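Learning by sorting the shopping

Huiling Xu wanted to know if a robot can learn a chore from fewer lessons. Her method, called Fillo, lets a person guide the arms through each task, then picks out the moments where the person hesitated and trains on these more heavily.

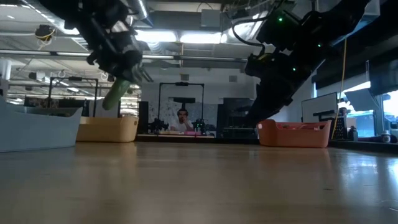 Photo: Rainer Diekmann/Clodadia

With 377 lessons, Fillo sorted vegetables into bins as well as the older method did with twice that number. Soft items remain difficult. "The arm is still too sure of itself," says Xu, who will try four new chores next.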